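Skamel Tabletop Kit: README

Version notes from February. Please read this file before you open the boxes, and keep it together with the software folder.

What the kit is

Skamel is a rental and purchase kit for teams who want to try pick and place tasks with one arm on a normal table. It is put together by Vinero. You get the arm, the gripper, the controller, the cables, the clamp plate and the recording software, which has the name Drikine. The objects are not part of the kit. We tried to sell an object set in the past, but customers preferred their own things, and their own things gave better data for their own tasks.

This README covers the setup, the daily use, the format of the recordings and the known problems. It does not cover the maintenance of the arm itself. For that, the manual in the lid of the large case is the right document.

What you need

A stable table with a top at least 4 centimeters thick, or a support plate under the clamp.
One grounded wall outlet for the controller. The computer may use a second one.
A computer with 8 GB of memory or more.
Free space on all sides that the arm can reach.
Two persons for lifting the arm out of the case.

Setup

1. Put the clamp plate on the table and tighten the screws by hand first, then with the key.
2. Lift the arm onto the plate. One person holds it until all screws are in.
3. Connect the gripper cable. Leave enough slack that the last joint can turn completely without pulling.
4. Connect the controller, then the computer, and only after this switch on the power.
5. Start Drikine and choose "New table". The program asks you to touch four points on the table with the closed gripper. Do this slowly.
6. Save the table under a name that a colleague will also understand.

If your table is made of two sections, please take all four points on the same section. A small height difference at the joint is enough to make the gripper arrive too high or too low on the other side.

Choosing objects

Mixed objects are welcome. A good table for first recordings has some things that are easy for the fingers, like toy bricks, and some that are more difficult, like a mug with a handle, a small pan or a squeeze bottle.
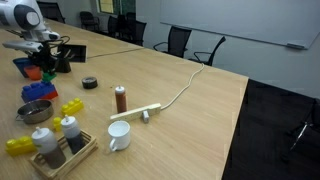 Start with a small number of objects and add more when the first task runs well. Bricks with studs can be grasped from above in two directions, and so they are useful for checking the rotation of the gripper. Squeeze bottles should be closed well. Round objects that lie flat, for example a roll of tape, need a lower approach height, which you can set per object in the file objects.txt.

Cables on the table are a frequent cause of stopped episodes. Lead them away from the working area if you can, or mark their zone as forbidden in Drikine.

Recording

One episode is one attempt at one task. Press the space bar for start and again for end. After the end, the program asks for a result: done, partly done or failed. Please do not delete the failed ones. They take little space and many users needed them later.

Each episode is one folder with these files:

joints.csv: positions of all joints and the gripper opening
video.mp4: the picture from your camera, if one is connected
task.txt: the instruction in one sentence, as you typed it
result.txt: the result and an optional comment

The folder name is a running number. The controller keeps the episodes of the last 72 hours as a backup, and after this time the oldest are overwritten. Copy your data every day.

Known problems

Drikine loses the saved table when the computer goes to sleep during step 5. Switch off the sleep mode before you begin.
With thin-walled cups the standard grip force is too high. Use the setting "soft".
Comments in result.txt cannot contain a semicolon. We will repair this.
The Halliday camera mount, which some customers have from the older kit, fits but must be turned by 90 degrees.

Rental and support

The shortest rental is 13 days, including the days for transport. Training by video call is included once per rental. For questions about hardware please write to Wiebke Kramer, and for Drikine and the file formats to Pongsak Yimyam. Always add the serial number from the underside of the controller, and if possible the episode folder where the problem appears.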